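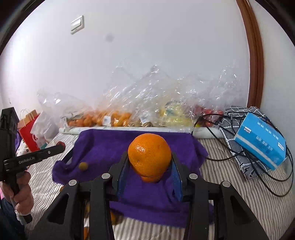 Section 4. Recording hand-held sessions

Revised 27 Aug 2021. Replaces the two pages from Dzene that came in the case with the grippers.

Read Section 3 (charging, storage, finger pads) before you start. This section covers the sessions in which packers handle fruit with the hand-held grippers so that the Gavon arm on Line 2 can be trained from the recordings. It also covers what the sessions mean for your shift, a subject the Dzene pages left out.

4.1 What you are being asked to do

You pick up a piece of fruit with the gripper, move it, and set it down. You do that many times, with different fruit in different places. The recordings go to Plirum, the training software, and some weeks later the arm is supposed to handle the same fruit better than it did before.

We say "supposed to" on purpose. In April the arm was given a new version trained on 1,000 recorded picks. It improved on oranges and stayed poor on anything small or soft. The sales sheet says the arm "learns the way your team works." What it has to go on is fingers opening and closing near a fruit. A packer who turns a mandarin over and feels the soft side with a thumb is doing something the gripper has no way of passing on, and you should not let anyone tell you your judgment is now in the machine.

4.2 Before the session

1. Sign the session sheet. Recording is paid time at your normal packing rate. If your supervisor has put you down for a session inside your break, cross it out and see Spyros Panagiotou.

2. Choose a surface at a height that lets you keep your elbows low. Any steady surface will do. It does not have to look like the line, and Plirum asks for variety.

3. Spread a cloth or towel over the part where you will pick. Soft fruit marks easily when it is dropped, and it will be dropped. Let the cloth wrinkle. Pulling it tight before every pick makes the recordings easier than the real work.

4. Set out the fruit. Mix the sizes. Spare fruit can stay in its bags at the back until you need it, labels and all.

5. Check the pads on both fingers. A loose or torn pad goes back to the case with a tag on it. Do not glue pads.

6. Connect the cable and leave enough slack to reach the far side of the surface without a tug.

7. Squeeze the handle fully and let go, five times. The jaws should move smoothly. If they stick, stop and use the other unit.

Note: If two people are working side by side, each uses one gripper and each signs the sheet separately. The first version of the sheet had one signature line, and the second person's hours went missing from payroll for a whole month.

4.3 Making a pick

1. Start with the jaws open and the gripper well clear of the fruit.

2. Bring it in at a steady speed. You do not need to move slowly. Dzene's trainer asked people to "move like a robot," and the results were useless. Move like a person holding an awkward tool.

3. Close until the fruit is held and stop there. Large citrus will take a firm grip. Thin-skinned and bumpy fruit such as lychees need much less, and you will have to judge that through a handle that gives you very little feel.

4. Lift, move, and lower. Open the jaws only when the fruit is resting on something.

5. If you drop it, leave the recording running and pick it up again. Do not delete the attempt.

On step 5: there was some disagreement here. The Dzene pages told packers to delete every failed pick. Dagim Abdella, who ran most of the April sessions, kept his, and the arm's worst habit (closing on empty air, then carrying on to the box as though it had something) only eased after those went in. One case proves very little. Keep the drops anyway until someone shows us a comparison.

CAUTION: Keep your free hand away from the hinge points on the outer arms. They close with the jaws and will pinch skin.

CAUTION: Fruit used in a session is not for sale. It goes in the marked crate, whether or not it looks damaged. This includes fruit that was only touched by the cloth.

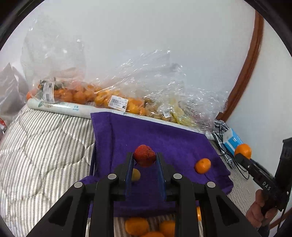
4.4 How long, and how many

The target for each kind of fruit is 400 picks. That is the figure the project asked for, and we have not been given a reason for it. For mandarins, which are easy to hold and come in plenty, 400 goes quickly. For lychees it is a long job and the grip gets sloppy toward the end, so split it over at least three sessions.

1. Work for no more than twenty minutes, then put the gripper down for ten. Twenty minutes is our limit. Dzene's is forty-five, and the person who wrote it cannot have tried it.

2. Switch hands if you can. Recordings from either hand are accepted.

3. Report any soreness in the wrist or at the base of the thumb on the same day. The handle is sized for a large hand. We have asked for a smaller one and have had a polite reply.

4. Write down the number of picks at the end from the counter in Plirum. Do not try to keep count while you work.

Note: The count is for the project. It is not a measure of you. Supervisors do not get a ranking by name, and if you see one pinned up, take it down and bring it to Spyros.

4.5 After the session

1. Open the jaws, switch off, and wipe the pads with a damp cloth. Juice left overnight makes the pads tacky, and a tacky pad gives you a grip the arm will never have.

2. Start the upload from the desk by the cold room. It fails fairly often. If it stops at the same point twice, leave it and write "not sent" on the sheet.

3. Coil the cables loosely and put both units back in the case.

4. Fill in the last box on the sheet, "Anything the gripper could not do." Please use it. So far this has been the most useful part of the whole exercise. Entries include fruit with leaves on, fruit wedged against other fruit, fruit still half inside a bag, and anything that has to be smelled.

4.6 What changes on Line 2

The following was agreed in writing and is repeated here so that people on the later shift have it too.

The arm takes over moving sound citrus from the tray to the box. Grading stays with packers. So does all soft fruit, and so does anything the arm sets aside.

During the last full trial the arm set aside 141 pieces out of 2,000. Each of those was handled by a packer, on top of that packer's own work. The project report lists them as "exceptions." On the floor they were a second job that arrived in clumps, usually when the line was already busy. Until the staffing plan shows those hours, Line 2 runs the arm at the slower of its two speeds.

No one is to be moved off Line 2 on the strength of a trial. The arm has to complete a full season first, including the weeks when the fruit comes in wet.

You may say no to recording sessions. It will not affect your hours. Several good packers have declined on the grounds that they would prefer not to train their own replacement. We think the arm is a long way from replacing anyone, but they are entitled to their view, and ours has been wrong before about machines on this floor (see the label printer, Section 9).

4.7 Common problems

Jaws close but fruit slips. Pads are dirty or worn. Wipe first, then swap.

Fruit is marked after every pick. You are squeezing too hard, or the fruit is too ripe for the job. Try a firmer piece before you blame your hand.

Counter does not go up. Plirum only counts a pick when the jaws have opened fully at the end. Open them all the way before reaching for the next piece.

Counter goes up by two. Known fault. Write it on the sheet and carry on.

Arm performs worse after an update. This has happened once. Put Line 2 back to hand packing, note the time, and call Dagim. Do not wait for Dzene to confirm that it is worse.

Section 5 covers clearing a jam at the tray end of the Gavon arm. Only people who have done the lockout training should go past the yellow gate.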